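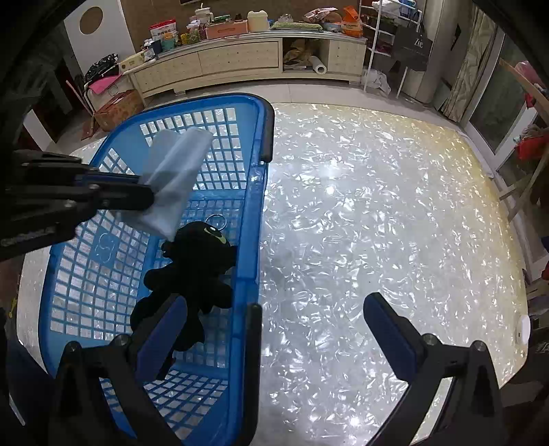 Zavico writes and checks working rules for robots that handle household things. We started because we had read too many rulebooks that were plainly written by people who had only ever watched a machine lift a steel block in a fenced cell. Cloth sags, folds and gets in front of whatever it is supposed to land on. Put a plush toy in a blue plastic basket, bring a pinched cloth in over the side until its point is nearly touching the toy's head, and most published advice on "safe placement" has very little left to say. Which finger is allowed to cross the rim? Does the toy count as an obstacle or as part of the load? We think a rule that can't answer that sort of question should be rewritten or dropped.

What we do

Companies send us their operating rules, their acceptance checks and sometimes their marketing claims. We read them against the work itself, on ordinary tables and in rooms with ordinary clutter. Then we write back with what holds up. A typical review takes 10 working days. Some clients have found the answer shorter than they hoped.

Our own rule set is called Drendik. It has 72 rules at present, down from more than we care to admit. A rule stays in if two people who have never spoken can apply it to the same task and reach the same verdict. Words like "gentle," "suitable" and "human-like" are not allowed in it. If you mean a force limit, write the force limit. If you don't have one, say so and leave the line blank.

What we don't do

We don't certify anything. We have no seal, badge or sticker, and if you see one with our name on it, please let us know. A seal tells a buyer that somebody was paid to look. It says nothing about the day the basket is turned sideways or the table covering is shiny and wrinkled.

We also don't accept success rates without the failures behind them. Our minimum for a claim about soft items is 400 attempts, every one of them logged, including the ones where an operator stepped in. A vendor once offered us a highlight reel in place of the log. We sent it back.

Where we work

Our office and test rooms are in Whitlock. Long-run checks are done at our second site in Rasedside, where the rooms are kept the way people keep rooms — stuff piled on the cabinets, bags on the floor, things hanging off racks. Visitors ask when we plan to tidy up. We don't.

Are standards worth it?

Sometimes. We have seen good ones save months of argument, and we have seen thick ones used as a place to hide. In July we finished going through 747 comments on the last Drendik draft. Plenty of them were right and the text changed. A fair number asked us to soften a rule because a product could not meet it, and those rules stand as written.

The current version of Drendik is dated 2018-08-04. Disagreements are welcome in writing, with the log attached.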